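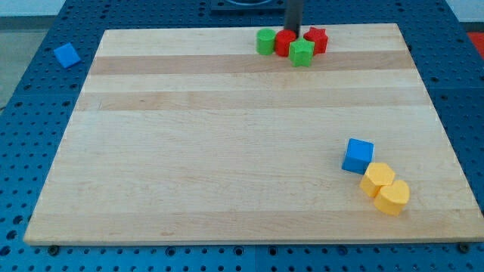 Villanueva wants to know if the Pruller kit is worth it for someone who already owns an arm and only needs the software side. Fair question, so I'm doing a thread on it.

Short version: probably yes for a classroom or a small lab, probably no for a shop floor. I've been on it since July.

What you pay for: a license for the task library, a block set in mixed shapes and colors, and 2 years of updates. The arm is extra. Mine came used through Nidbridge. Price for the license was $728 before shipping.

The tasks are sorting and grouping. Put like colors together, put like shapes together, bring everything to one spot. You can play the stock ones or record your own. Recording is the part I use most.

Blocks are a good choice for this. A cube is easy to grip from almost any side. A star or a heart is not, and you find out quickly if your grasp angles are lazy.

My numbers: 2388 picks logged so far. I stopped trusting my own impressions after the first week and just went by the log. Most misses were on the heart, when it was pressed up against another block.

That's my main complaint. The planner treats touching blocks as one object more often than it should. You can tune it, but the setting is buried in a text file and the manual gives it one line.

Second complaint: the log view stops at 1000 rows and you have to export to see the rest. Lirndale support told me a fix is planned. No date given.

Setup took an afternoon. Calibration was most of it. Redo it if you move the work surface at all, even a little.

Villanueva, for your case I'd ask for the license without the blocks. They'll sell it that way if you email. It isn't on the order page.

Next posts will be on grasp settings, once I've cleaned up my config file.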